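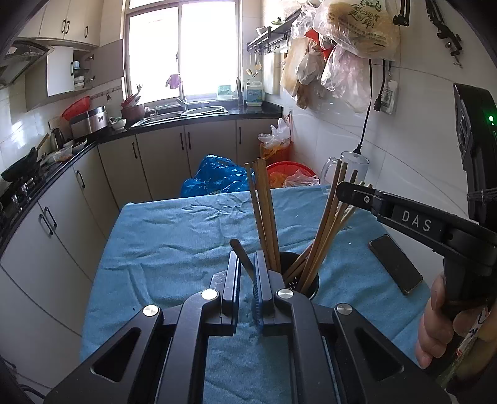
4. Setting up weekend returns

Gavon can send your ticket sales to the distributor every Monday morning without being asked. It does have to be told how first, and it will not guess. Do this section with the box office closed. The till slows to a crawl while the screens are being matched, and a queue for the matinee will not find that charming.

4.1 Matching screens

1. Log in as Manager. The Cashier login shows the same menu but ignores everything you press.
2. Open Returns, then Screens.
3. Enter the number of seats for each screen, leaving out any that are permanently roped off. If Screen 2 has a row nobody can see from, it still counts.
4. Press Save before moving to the next screen. Gavon does not ask whether you meant to leave.

Note: Screen names can be up to 16 characters. "The Gedarby Room" just fits. Anything grander will be shortened on printed tickets, sometimes unfortunately.

4.2 Adding a film

1. Choose Films, then New.
2. Type the title exactly as it appears on the booking sheet, including any "The". Two spellings make two films, and each will appear to have flopped.
3. Pick the distributor from the list. If yours is missing, add it under Contacts and come back.
4. Set the opening day and the share agreed for the first week. Later weeks copy the first until you change them.
5. Tick Preview for any showing before the opening day. Previews are reported on a separate line.

CAUTION: Do not delete a film once tickets have been sold for it. Use Retire instead. Deleting removes the sales as well, and the accounts will notice before you do. 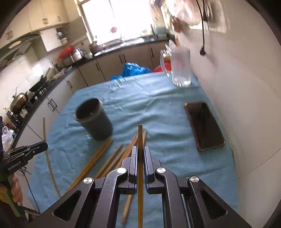
Fig. 2. Single chopstick, upright, over a blue cloth.

4.3 Sending a test return

1. Go to Returns, then Test.
2. Select last weekend. Gavon fills in a pretend figure of 500 tickets per screen, whatever you sold. Try not to get attached to it.
3. Press Send. The test goes to your own address and to no one else.
4. Check that every screen appears once. A screen listed twice usually means step 4 of 4.1 was done with enthusiasm.
5. Switch the mode from Test to Live.

Note: Free tickets are left out of the takings but included in admissions. Refunds made after 20 minutes of the film have to be entered by hand, along with a reason. "Sequel" is not accepted.

If the return fails, wait until the clock in the corner turns green and send again. After a second failure, write to Fouad Nassar on the Gavon help desk, giving the error number and the name of your cinema.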